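Brornine Owners Forum > Engine and Fuel > Returnless fuel rail conversion

Ekow_Asante
December 16, 2018
I would like members' views on converting a carbureted straight six to the Sandine throttle body kit while keeping the original 3/8 inch steel supply line. The instructions call for new hose from tank to regulator. My line was pressure tested and held.

D. Amissah
Moderator
The club's guidance remains that original lines should be replaced on any car over 30 years old. A single test does not account for vibration at the frame clips.

M_Huaman
I respectfully disagree with the moderator. My car has run on its factory line for 18 months at 46 psi. The rubber joints at each end were replaced with rated injection hose, and I inspect them every June.

Etornam Amegashie
Both positions have merit, but the return line is the larger concern. On the Gbeho chassis it is too narrow, and pressure at idle will climb. I measured a rise of 3 psi on mine. A regulator mounted near the tank avoids this.
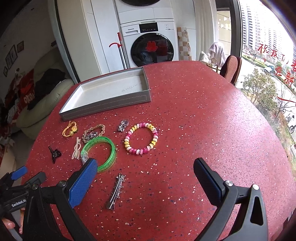

The supply line can then stay a single run to the engine bay, with the filter placed ahead of the regulator. Please confirm that your pump is rated for continuous duty – the older Sadcombe units are not.

Ekow_Asante
Thank you. The pump is the later type. I will move the regulator and replace the line behind the axle only.

D. Amissah
Moderator
I would still advise replacing the full length. Please post the idle pressure once the regulator has been moved.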